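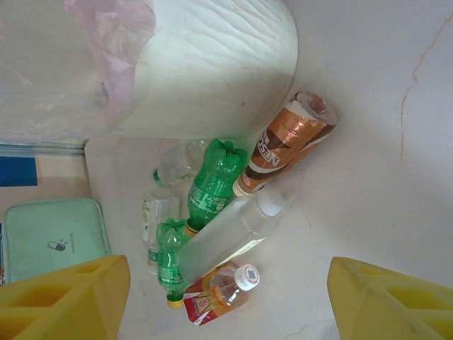
Plastic bottles grouped on the white surface between the two yellow gripper fingers.

Home Workshop Kitchen Storage Repairs Contact

Sorting Bottles With a Small Arm: Bench Tips for Shared Workshops

July — by Anneli Harju
Reading time: 6 minutes

The Skarnano Workshop keeps a small robot arm on the long bench for use by all members. The following guidance applies to the bottle-sorting build, which picks plastic bottles from a heap and places them in the correct bin. It is intended for members who have completed the bench induction and for those building a similar arm at home.

Preparing the bottles

Bottles must be emptied and rinsed before they are brought to the bench. A spoonful of soda left in the bottom will find its way into the finger joints, and sugar is difficult to remove once it has dried. Stand rinsed bottles upside down in a dish rack overnight. Tinted residue, such as the orange visible in the small bottle with the red, white and gold label, may be loosened with warm water and a little dish soap. Boiling water should not be used, as thin bottles shrink and will no longer match their recorded widths.

Caps are to be left on and tightened by hand. A capped bottle holds some air and keeps its shape when squeezed. Bottles without caps may still be sorted, but the closing force should be lowered first.

Do not peel the labels. Members often assume that bare plastic is easier to handle. In our trials the camera located labeled bottles far more readily than bare ones, and a clear bottle with no label was the one most often missed against a white background. Where a clear bottle must be included, a strip of painter's tape near the shoulder is sufficient.

Choosing the work surface

A plain white surface gives a steady background for colored bottles, such as green soda bottles with yellow caps or a brown and copper Nescafé bottle. It is less helpful for clear plastic. Edileuza Leite has tested a dark gray cutting mat for clear bottles and recommends it, provided that the mat is taped at all four corners. Wipe either surface with a damp cloth before starting and dry it fully.

Thin plastic bags require particular care. They move in a draft and may be drawn in with a bottle. Keep them out of the arm's reach during a run, and close the side window.

Setting the camera

The camera is mounted at the wrist and should be aimed so that both fingertips remain visible at the lower corners. This provides a fixed reference: if one fingertip has drifted out of view since the previous session, the bracket has slipped and must be reset. Clean the lens with a dry cotton cloth. Paper towel leaves lint and will scratch the plastic cover in time.

Bench lighting should come from two sides. A single lamp overhead throws a bright streak along clear plastic, which the software may read as an edge.

Arranging the heap

Begin with bottles laid separately and proceed to a loose heap only when the separate bottles are being collected without error. In a heap, the arm should be told to take the uppermost bottle first. Bottles lying cap to cap deserve attention, for the software may treat the pair as one long object. The simplest remedy is a gentle nudge: program the arm to push the heap sideways by the width of one finger and look again. This step was suggested by Fedir Yurchenko and now forms part of the standard routine.

Approach each bottle across its body and avoid the neck. Lobed bases are firm and uneven, and the fingers tend to slide from them.

Speed and closing force

The speed setting is to be kept at 60 percent or lower whenever another member is at the bench. Closing force should be set with the softest bottle in the batch. If the sides buckle, reduce the setting and try again. If the bottle drops, clean the finger faces with rubbing alcohol before raising the force; a film of dish soap is the usual cause.

The present set of finger pads has completed 1,393 picks, according to the log kept by Zulmira Moreira. Pads should be replaced in pairs. Fitting one new pad opposite a worn one causes bottles to twist as they are lifted.

Keeping the log

Enter the following at the end of each session:

Surface used, white or gray
Number of picks, taken from the counter
Closing force at the start and at the end
Any bottle type that was missed 2 times or more

Entries should be made in the Faveo notebook stored beneath the bench, in pen. Loose sheets have been mislaid in the past and are no longer accepted.

Putting the bench in order

Return the arm to its rest position before switching off the power. An arm switched off in mid-air will sink under its own weight and may strike the bench — a folded towel under the wrist is a wise precaution in any case. Sorted bottles go to the recycling point by the rear door. Bottles kept for further tests belong in the lidded crate marked Jelline, which should be emptied when it is full.

Personal items, including bags and cases, should be moved well clear of the arm's reach before the power is switched on.

Questions about the software should be addressed to Orest Zakharchenko, who is at the bench from 6 p.m. Requests for replacement pads may be left in the tray by the sink, with the size written on the slip.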